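How to Update the Firmware on Wireless Earbuds by Hand

Most earbuds update themselves while they sit in the case. When that fails, or when the update has been waiting for days, it can be started manually from the phone. These steps were written for the Luta 2 and the Luta 2 Sport, but the menus on the older Guillot models are close enough to follow along.

Before you start

Charge the case and both earbuds to at least 50 percent. The app will refuse to begin below that level, and it does not always say why. Free up 200 MB of storage on the phone for the download. Connect to Wi-Fi, and turn off any VPN or battery saver mode until the update is finished.

Remove the earbuds from every other device they are paired with, or turn off Bluetooth on those devices. A laptop in the next room that grabs the connection halfway through the transfer is the most common cause of a failed update.
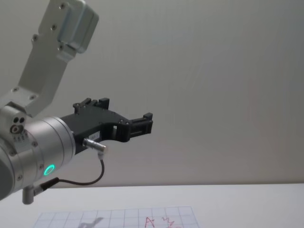
Set the case down within arm's reach of the phone and leave both in place until the transfer ends. Bluetooth range is stated for open air, and a pocket, a bag or a metal drawer will cut it down. Any flat, steady spot will do, such as a pale tabletop against a plain wall like this one. Keep the lid open and the earbuds seated in their slots.

Check the current version

1. Open the companion app and wait for the battery levels of both earbuds to appear. If only one shows, take the other out, wipe the contacts with a dry cloth and put it back.
2. Tap the gear icon, then About this device.
3. Write down the firmware version for left, right and case. The left and right numbers should match. The case has its own numbering and will differ.

If left and right do not match, an earlier update stopped partway. Continue with the steps below; the app will bring both sides to the same version.

Start the update

1. In About this device, tap Check for updates.
2. Tap Download. The file goes to the phone first and nothing changes on the earbuds yet.
3. When the button changes to Install, confirm that the lid is open and tap it.
4. Leave the app in the foreground. On some phones the transfer pauses when the screen locks, so set the screen timeout to its longest value.
5. When the progress bar is full, close the lid and wait for the case light to go out. The earbuds restart during this time.

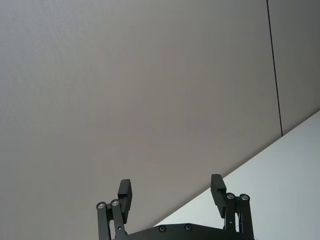 The case light is the only status signal once the lid is shut. Slow white pulses mean the earbuds are writing the new firmware, and a steady amber light means an error. The pulse is dim – Róisín Phelan, who tested these steps on the Sport, missed it twice in daylight. It is easier to make out against a dull background, and a matte gray surface of the kind shown here gives less glare than gloss white. Do not open the lid to check.

If the update stalls

Wait until the bar has been still for 4 minutes. Then force the app to close, reopen it and tap Install again. The download is kept, so only the transfer is repeated.

If it stalls a second time, reset the earbuds. With the lid open, hold the case button until the light flashes amber, then pair again from the Bluetooth menu. A reset clears the saved touch controls and equalizer settings, so take screenshots of those first.
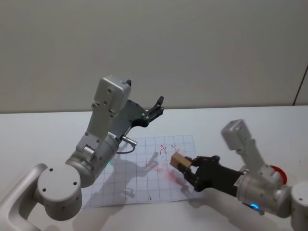

Pale gray wall and white tabletop, with a robot arm on each side.

After the update

Open About this device again and compare the numbers with the ones you wrote down. Play something through each earbud on its own, then make a short call to test the microphones. If noise canceling sounds uneven between the two sides, run the ear tip fit test once – it recalibrates the levels.

There is no supported way to go back to an earlier version on either Luta model.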